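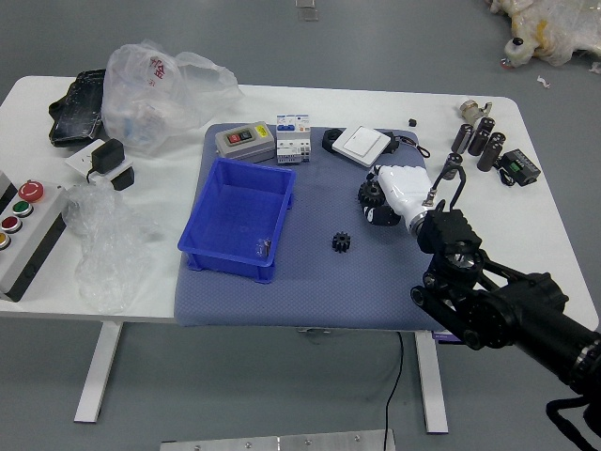 **Yesenia Arboleda**
*Workshop columnist, Dukcombe*
Sep 24, 2025

Everybody sorts small parts by what they look like. Gears with gears. Screws in a jar. Capacitors in the drawer with the other capacitors, big ones on the left. Looks terrific. I think it's the wrong way to run a bench and I'll die on this hill.

Sort by job. One blue bin, one padded mat, the bits you need for the thing you're fixing, and everything else stays off the mat. Gear goes in the bin and so does the screw that belongs with it, even if there's a lovely labelled jar of screws on the shelf going to waste.

I came to this in April, after losing most of an evening to the drawers at the Escobar Street shed. We've got 2,730 parts in the catalogue there, all by type, all by size. Beautiful work. I needed five of them. Every one was in a different cabinet and two had been put back in the wrong spot, becuase of course they had.
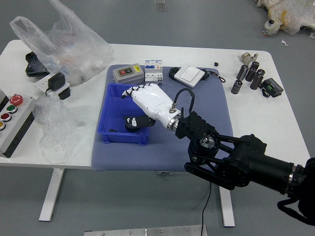
And the putting back is the real trouble. A system by type asks you to make a decision about every single bit at the end of the night, when you're knackered and want your tea. Is a toothed wheel a gear or a wheel? Does a wall switch live with the breakers or with the push buttons? Colour of the drawer won't tell you. So it all ends up in the "misc" tub, and the misc tub is where parts go to retire.

Fair point from the other side: stock. If you're ordering for a whole shop, like the crew over at Trisau, you need to know how many capacitors you own. Fine. Keep the big cabinets for stock. But a bench isn't a warehouse and I'm sick of it being organised like one.

Same goes for those Sturoline divider trays, two of which I bought and now regret. Forty little cells, all too small for a decent gear. Give me a plain open bin any day. Bigger stuff along the back of the mat where I can reach it, capacitors off to the side standing up, small stuff in the plastic. Job done, tip the lot out, start teh next one.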